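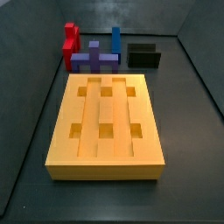 The yellow base and a row of loose pieces in the test bay.

About Clorkesell

Clorkesell is a sorting, assembly and packing firm in Wolmont. Other companies send us parts and we send back finished sets: puzzles, teaching kits, spare-part packs, boxed fittings. There are 65 of us, working across two shifts in the Weerasinghe Building, with the benches on the ground floor and the office and training room upstairs.

We started as a hand-packing business and most of what leaves the building is still packed by hand. Over the last few years we have brought robot arms into part of the work. Customers, job applicants and people who live near us ask what that has meant for the staff, so a good part of this page is about that.

What the robots do

Our automation project is called Wekine. It covers the robot benches, the practice bays and the training that goes with them. The arms are used for short, repeated movements: pick up a part, carry it across, set it down where it belongs. A bench will usually run one job for several days before it is changed over.

New jobs are tried out in a practice bay first, with grey walls round it and coloured blocks in place of customers' parts. The blocks are easy to see and easy to tell apart, and they go back to the start quickly between attempts. Some of them are plain bars. Others have arms and steps, and these take more thought because there are fewer good places to take hold of them.
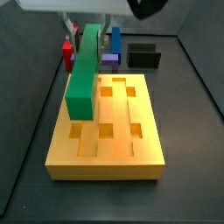 Green bar held upright over the base.

A bar is the first thing most operators learn with. It has to be gripped squarely and brought to the base at the right angle, and people are often surprised by how much of the job is in the grip. If a part sits crooked between the fingers, the error is carried all the way to the slot. Our operators learn to look for this early and stop the arm, let go and start again.

What has changed for people

The biggest change is in how the day is spent. Under the old arrangement a packer on the kit line stood at one bench and made the same reach for most of a shift. Sore wrists and shoulders were the most common complaint in our staff surveys. On the lines that have moved over to Wekine, that reach is now done by the arm, and the packer sets up the bench, checks the finished sets and deals with anything that has gone wrong.

Some people like this better. Some don't. Several of our longest-serving packers told us they missed the rhythm of the old line and found it tiring to watch a machine and wait for it to need them. We changed the rota as a result. Nobody is now on a robot bench for more than 2 hours at a stretch, and the rest of the shift is spent on hand packing, goods-in or inspection.

We made no redundancies when the benches came in. Two jobs on the kit line were not filled when the people in them retired, and the staff were told about that beforehand. We have also taken on new people for setting up and maintenance, and most of those posts went to staff who were already here.

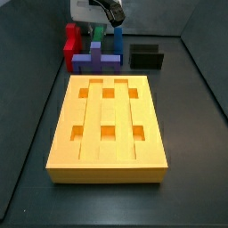

Base clear, with the pieces grouped behind it and the arm at the back of the bay.

Pay was the other question. Operators on Wekine benches are on the same grade as inspectors, one step above general packing. Anyone who finishes the training gets the grade, whether or not a bench place is free that week.

Training

The course is done in working hours and is open to everyone, including part-time and evening staff. No background in computers is needed. The first sessions are spent in the practice bay and cover clearing the bay, checking the grip, stopping the arm safely and writing up faults. After that a trainee works next to an experienced operator until both agree they are ready to go alone.

Between them, our staff have logged 679 practice sessions. The notes from these are kept in the training room and anyone may read them. A fair number of changes to the benches have come out of those notes, among them lower shelves, better lighting over the work and a stop button that can be reached from either side. 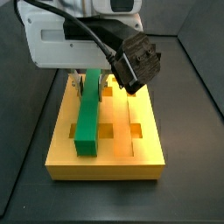
Close view of the gripper, with the green bar at an angle over the left side of the base.

What we still do by hand

Soft goods, mixed boxes, anything fragile and almost all small orders are packed by hand, and we have no plans to change that. The arms are slow to set up for a short run, and a good packer will have the job finished first. Final inspection is also done by people on every line.

Visits and jobs

We show small groups round the building in the mornings. Schools and colleges are welcome, and visitors can try packing a kit for themselves at one of the hand benches. Please arrange visits with the office beforehand.

Vacancies are put up on the board at reception and on the jobs page of this site. We usually take on packers in February and again before the autumn orders start.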